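Community Help > Work and Tools > Automation > Can a robot arm fill party favors yet?

Posted in March by Yakubu Nwankwo

I run the front end of a small candy and gift shop in Clallulham. Every spring we do favors for weddings and school events, and the job never changes: a big bowl of wrapped candy, a lot of little metal cups, so many pieces in each cup, next cup. It takes a person with clean hands and a podcast. My business partner has now been to a trade show and come home convinced that we should get an arm to do it. She has a quote from a reseller called Bevstead and a brochure with a great many arrows in it.

I don't believe it. I've been hearing that robots are about to take over the boring jobs since I was a kid, and I still fold my own shirts. The vacuum we have at home gets stuck on the same rug every week. But I said I'd ask before I said no, so I'm asking.

The setup I have in mind is as plain as I can make it. One table, wiped down, nothing on it that doesn't need to be there. A cup goes in the same spot each time and the candy goes into it. 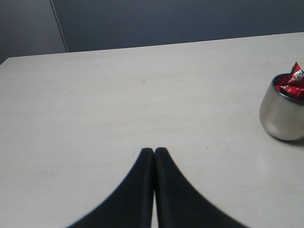 Our order sizes are small. A typical one is 50 cups, and the customer wants the same number in each, usually 4. If one guest gets three and the guest next to her gets six, I hear about it from the bride's mother. I can live with slow. What I can't live with is going back over every cup by hand afterward, since then I've done the job myself and paid for a machine to watch me do it.

So my questions are these. Can an arm with a plain two-finger gripper pick one wrapped candy out of a heap and put it in a cup, again and again, without somebody standing over it? Does it know when it has picked up two, or none? And what happens when the bowl gets low and the last few are lying flat on the bottom? The brochure only shows full bowls. I notice things like that.

Please don't send me videos. Every video I've been sent is sped up, or it stops right after the one good grab. I'd like to hear from people who have had one of these running in a place where somebody was waiting on the order.

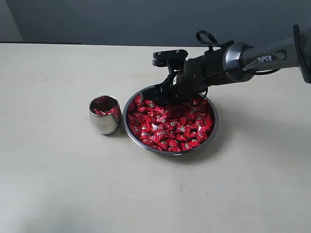 Mallet writes that picking from a heap is the part people have worked on the longest, and that you shouldn't write it off because of a vacuum cleaner.

I work in a packing room. We have two arms, and I'd call myself a doubter who has been worn down a little. Taking your points as they come.

One candy from a full bowl: yes, most of the time. When the bowl is full there's always something sticking up that the fingers can get hold of, and if it misses it can go back and try again. Wrapped candy is a mixed blessing. The ends of the wrapper give you something to pinch, but they also hook on each other, so you'll lift one and a second will come along for the ride. Sometimes it drops off on the way, and it may not drop where you want it.

Knowing what it picked up: this is where I'd press the reseller. A basic gripper can tell you how far closed it is, and that's a poor way to tell one crinkly wrapper from two. A camera can check, but then somebody has to set up the checking, and shiny wrappers under shop lights are a pain. What we did was put a small scale under the output. If the weight is wrong, the cup goes to the side and a person looks at it. It works fine and it's the least clever thing in the room.

Low bowl: they all get worse. We top ours up early and never let it run down. That's a person's job, so there goes your "without somebody standing over it." She isn't standing over it, but she can't go home either.

For 50 cups I wouldn't do it. For a few thousand of the same thing, every day, I'd at least ask for a trial. And get them to run it on your own candy and your own cups, for an hour, at normal speed, with you in the room. If they want you to send samples so they can "prepare," you've learned something.

Yakubu, one more thing on the cups. Straight-sided and heavy is easier than small and light. A light cup gets nudged and then every drop after that is a bit off. Tape or a shallow holder fixes it.

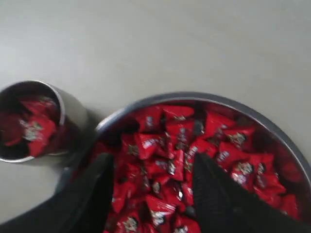
Broltus disagrees with most of that and thinks the trial would be a waste of an hour.

Sorry but no. I bought one. Not from Bevstead, different outfit, same talk. It was supposed to sort hardware into little bins for our kits, and I was told it would pay for itself in a year. We used it for 23 days. By the end my nephew was doing the kits on the next bench because he was faster and he didn't stop when somebody moved a lamp.

The grab was never the trouble. The grab is what they show you and the grab is fine. It was the rest of the day that got us. Somebody has to bring the bins, take the bins, fill the hopper, wipe the table, turn it on, and find out why it's sitting there. Add all that up before you look at how long a pick takes. The brochure will give you the pick.

Get a scoop. Or a tray with four dents in it, you slide the candy across and tip it in the cup. My wife's aunt did wedding almonds that way for years.

Reply from Yakubu Nwankwo, 9:40 p.m.

Thanks, both of you. The scale is a good idea whether or not there's ever an arm, and I'm going to try it with the kid who helps us after school, who can't count past a text message. I've asked Bevstead for the hour at normal speed with our cups. They said they'd "circle back." My partner thinks that's a yes.

Broltus, do you remember how the tray was made? Was it cut from one piece, or were the dents pressed in? Our candies are more pillow-shaped than an almond and I think they'd sit crooked.

Reply from Broltus, 10:15 p.m.

One piece of wood, holes drilled most of the way through with a big flat bit and then sanded. Go wider than you think for wrapped stuff, the wrapper takes up more room than the candy. I'll ask her if she still has it and measure the holes for you.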